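Home / Features / Long reads / Work

The patient art of telling a robot arm where to put its hands

29 Jan 2019

By Shota Sugawara

Trending in Features
The last lift attendant hangs up his gloves
Why your office chair hates you
A short history of the sandwich, continued

The first thing I am taught at Kirley is how to apologise to the person at the next desk. You do this when you have swung your controller into their tea. I learn it quickly.

Kirley occupies the upper floor of a former carpet showroom, and its business is moving robot arms about so that one day they might move themselves. The people who do the moving are called demonstrators. They stand at a bench, hold a pair of grips that look borrowed from a rowing machine, and carry out chores at one remove. Every twitch is recorded. Somewhere down the line a learning program goes through the recordings and tries to work out what all the twitching was for.

"People expect it to be like a video game," says Hinata Tamura, who runs the floor. "It's more like buttering toast while wearing someone else's arms."

Tamura came from a bakery, where she was responsible for 24 kinds of bun. Her present job has fewer crumbs but calls for the same early starts. She has a list of tasks taped to the wall, written in the flat language of a household with no secrets. Fold the towel. Close the drawer. Take the drink out of the bag.

The old way and the other old way

There are two schools of thought on how to show an arm what you want. In the first you take hold of the thing itself and drag it through the motion, as you might steer an uncle across a dance floor. In the second you stay well clear and drive it from a distance.

Arnout Verschueren belongs firmly to the first school. He spent years in a factory teaching a paint arm by hand, and he speaks of the remote grips much as a church organist might speak of a kazoo. "When you push the arm, you feel the weight," he tells me. "With this you feel your own thumbs."

Konrad Kurek, at the bench opposite, has heard this before, possibly that morning. He points out that a hand on the arm tends to get in the way of the job, particularly when the job is at the bottom of a bag. They have agreed to disagree, loudly, and share a biscuit tin.

Kirley's own software, Cernow, takes no side. It will accept a demonstration from either man and reject it with the same small grey message, which says only "Retry". I see a lot of it.

Taking out the drinks

My task for the afternoon is the one with the bag. A takeaway drink sits in a pulp carrier, the carrier sits in a paper bag, and I am to get the fingers round the cup and lift. I have done this with my own hands for the whole of my adult life without once needing a supervisor.

The bag is the difficulty. Its walls lean in wherever they please. Kurek advises coming down from directly overhead, opening the fingers only as wide as the cup demands, and watching the screen, which shows what the wrist sees. From up there a lid is a pale disc and very little else. You find yourself reading it for company.

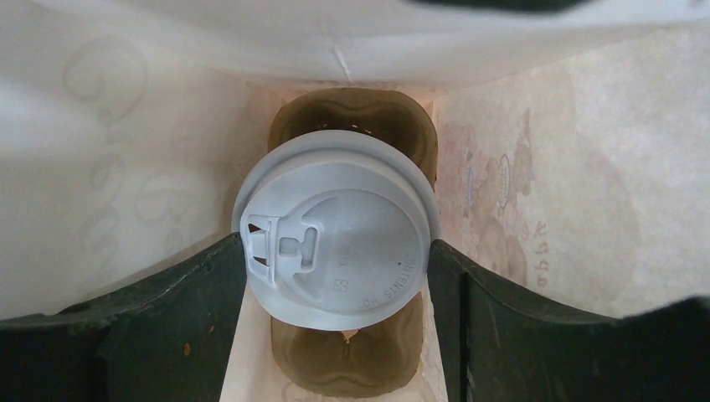 What the arm makes of us

My first attempt takes the carrier along with the cup. My second takes the bag. By the fifth I have something Tamura is willing to call a demonstration, although she says it in the voice one uses for a child's drawing of a horse.

She keeps the bad ones too, in a folder named Conditz after a former colleague with heavy hands. The clumsy runs have their uses, she says, provided somebody has marked them as clumsy. Mine go in at numbers 2 to 5, ahead of lunch.

Toshio Kuroda does the marking. He sits in the corner with headphones on and watches other people's hesitations at double speed. He can tell the demonstrators apart by their pauses: Kurek stops just before he closes the grip, Verschueren just after. He has been through mine and is too polite to go into detail. "You hover," he says at last.

Does he worry that the arms will pick up these habits? They already have. An arm trained over December, mostly on Kurek, now waits a moment above every cup, as though trying to remember whether it takes sugar. Kuroda has grown fond of it.

At five, Tamura switches off the benches and asks if I would like to come back tomorrow and try the towel. I have seen the towel. I tell her I have a train.

Filed under: Work, Machines, Takeaway
29 comments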